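Print this page | E-mail this page

Wammont water contract: what the campaign wants

She has been asking to see the Plenside deal since November. 56 pages, she says, and the public has been given four.
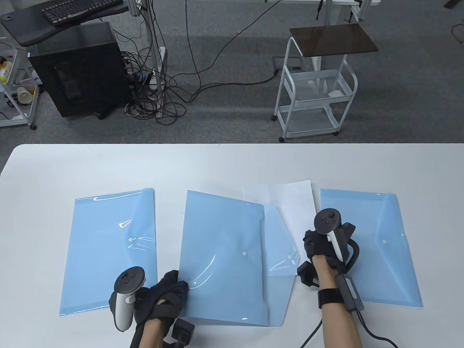
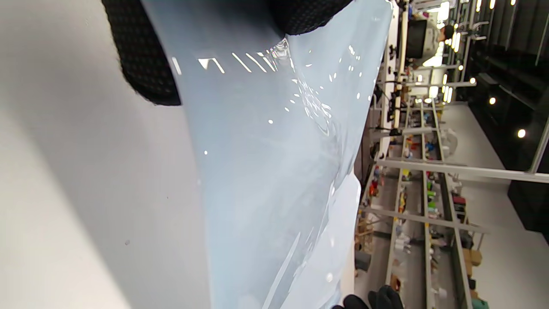
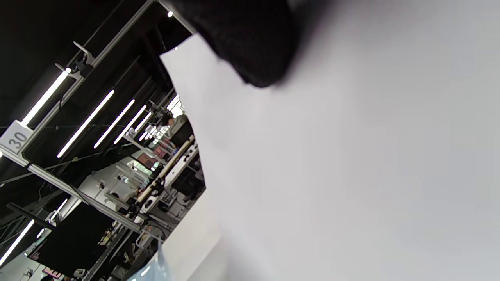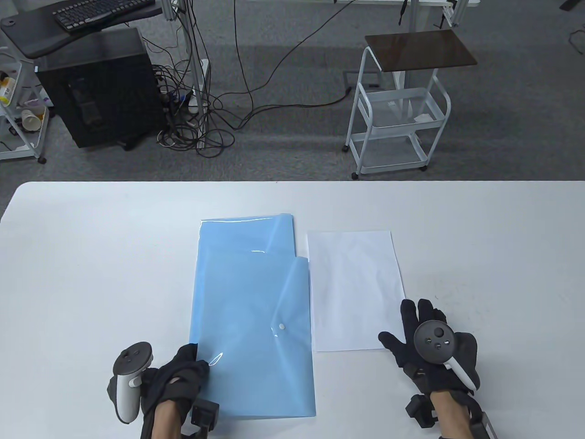

Paper and plastic, Wammont.

"We pay for it, so we should get to read it," says the campaign's spokeswoman. She would rather not be named – her job is with the county.

The Urska reservoir has been public since 1794. Under the deal Plenside would run it and set the rates. Any reason given for the secrecy? "Commercial confidence. Two words, no signature."

The petition stands at 899 names. Most from the Aliyu side of town, were the pipes are oldest. She wants more before the council votes.

And if the council says no again? "Then court. We've talked to a lawyer. It isn't cheap."

Is she against private firms running water, full stop? Long pause. "I might even vote for this one. Let me read it frist."

The council did not call back by 5 p.m.

Contact us | Copyright Wammont Open Records Campaign | Back to top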